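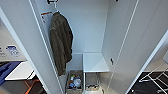

The wardrobe station, with a jacket on the hanger and two baskets on the floor.

Call for participants: Zudatik student project, household tasks group

Zudatik is looking for students to join its household tasks group for the coming school year. The group works on getting a robot to do ordinary jobs in a home: hanging up a jacket, taking a bottle out of a basket, opening and closing a cabinet door. We have 5 open places. No earlier experience with robots is needed for three of them. The other two are for people who can already write and debug Python on their own.

The project is led by Birthe Hafþórsson and meets in Room 230 of the Hodine building, two afternoons a week during term. There is a break in January, when the room is used for exams.

What you would do

Most of the work is at the wardrobe station. One person sets out the clothes and baskets according to a task card, one runs the trial, and one writes the log. Roles change at every session. Each trial gets a line in the log with the card number, the start position of each item, the result and a short note if something went wrong. The log stood at 1793 trials at the end of last term, and the older entries need cleaning up. New members start with that.

Hanging clothes is the hardest task we have at present. Thick sleeves catch on the door edge, and dark cloth is hard for our software to separate from its own folds. Someone with an interest in image processing would have plenty to do. Small bottles in a basket are the second problem, mainly when they lie on top of each other.

In spring the group enters the Fomero home robotics competition. Members who have attended regularly through the winter may travel with the team. Fomero pays the entry fee. Travel is shared between the project and the participants, and help is available for anyone who needs it.

Who can apply

You should be enrolled as a student, in any subject, and be able to come to both sessions in most weeks. You will need to be comfortable repeating the same task many times and writing down results that are not good. Closed shoes are required in the room, and long hair must be tied back.

How to apply

Send half a page saying why you want to join and what you have built, repaired or programmed, if anything. Grades are not needed. Put your name and reference number 2049 on the page and leave it in the project mailbox outside Room 230 by the end of August 2019. Applicants will be invited to sit in on one session before places are offered.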